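Caring for Game Consoles and Controllers at Home
Household Guides, Flillville Community Library
Updated October 23, 2025

The library lends consoles, controllers and discs to members throughout the year. The following guidance is drawn from the care sheet issued with each loan and applies equally to equipment owned at home.

Placement and airflow

Consoles should stand on a hard, level surface with clear space at the back and sides. Carpet, bedding and closed cabinets restrict airflow and should be avoided. A unit moved from a cold car into a heated room should be left switched off for at least 2 hours.

Dust

Turn the console off at the wall and unplug it before cleaning. Vents may be cleared with a soft, dry brush, working away from the opening. Household vacuum cleaners are not recommended for this purpose. Members using a Melari dust filter should rinse it in cool water and let it dry fully before it is refitted.

Controllers

Wipe the grips and buttons with a cloth lightly dampened with water. Stubborn marks around the sticks can be lifted with a cotton bud. Sprays must not be applied directly to the controller. Where a controller will be stored for more than a month, charge it to about half and keep it away from direct sunlight.

Household schedules

Families sharing one console may find it useful to keep a written roster near the television, showing whose turn it is and when the controllers were last charged. A whiteboard and a black marker are suitable for this. 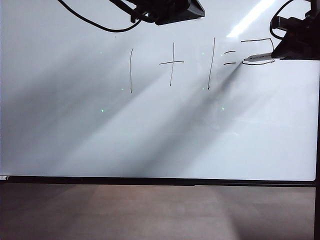
Discs and cartridges

Hold discs by the edge and wipe them from the centre outward in straight lines. Cartridges should be kept in their cases, and the metal contacts should not be touched. A Karakaya sleeve or similar soft-lined folder is acceptable for travel.

Cables

Coil cables loosely and fasten them with a fabric tie. Any cable with a split or discoloured cover should be replaced.

Returning library equipment

Pluler carry cases are supplied with console loans and must be returned with them. Each case holds 5 labelled items, listed inside the lid. Faults should be reported at the service desk when the case is handed in.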